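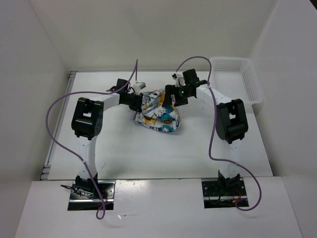

## 1. What I wanted to build

My project is a cloth handling station with two small robot arms. I built it in the shared workshop in Dernwood, where I rent one bay. The goal sounds easy: the arms take a piece of fabric from the table, open it, fold it, and put it in the basket at the back corner. This report covers the mechanical work, the wiring and the first programs. The project advisor was Nandini Kandasamy, and I thank her for reading two earlier versions.

I chose cloth because the other students in my course were working with blocks and cups. A block has the same shape after you grip it. A cloth does not, and I wanted to learn how much of my program would survive this.

## 2. The work area

The table is white and rectangular. I put walls on the left, right and back, all in pale colors, so that the background stays simple for the vision program. The arms stand at the front side on metal mounting plates, one at the left and one at the right. They are almost a mirror of each other, but not completely, and this difference cost me one full week in June (see section 4).

For the cloth I use a patterned one in white, teal blue and golden orange. My first cloth was plain white and the program could not find it on the white table. With the pattern, the color threshold finds it well, also when it is in a heap. The thin dark outlines in the print are useful too, but my edge filter sometimes takes them for folds. I did not solve this.

## 3. Wiring

Each arm has a purple cable that goes along the links from the wrist to the base. The rule I follow now:

- leave a wide curve at the side of the lower link, so the elbow can bend fully
- do not tie the cable at the elbow
- check by hand, with power off, that the arm can reach the middle of the table

In my first version the left cable was too short. When the arm reached for the back corner, the connector came out and the arm stopped with an error. I replaced it with a longer one and the error did not come back. The longer cable is less beautiful, and it also gives a loop at the front that I must keep away from my sleeve.

## 4. Calibration

Both arms must agree where the middle of the table is. I wrote a small script, which I call Codico, that moves each gripper to the same marked points and asks me to correct the position with the keyboard. There are 9 points. The full procedure takes 45 minutes if I make no mistake.

In June I copied the values of the left arm to the right arm and only changed the signs. This was wrong. The right plate is turned a little, and the grippers passed each other at different heights. After that I calibrated each arm alone and stopped to use the mirrored values.

## 5. Gripping the cloth

The present program does these steps:

1. Find the heap by color and calculate its center.
2. Bring the left gripper to the left side of the heap.
3. Bring the right gripper over the upper right part.
4. Close both, lift a little, and check the motor current.
5. Move the grippers apart until the current rises.

Step 3 is the difficult one. If the right gripper comes too low, it pushes the cloth to the other arm, and the fingers can touch. I added a minimum distance between the grippers. The program is now safer, but it misses small heaps more often.

I recorded 2,135 attempts. I removed the ones where I had stopped the arms by hand or changed the program in the middle, and 2,000 stayed for the analysis. The most common failure is that both grippers hold the same fold. Then pulling does not open the cloth, it only makes it longer and narrow.

## 6. What is not finished

The folding works only if I lay the cloth flat by myself before the start. The movement to the basket is written but I tested it with the left arm only. The basket is behind the right arm, so the left one is a poor choice for this, and I will write it again.

I would also like to have softer finger tips. The hard ones slide on thin fabric.

Last change to this report: 13 September 2024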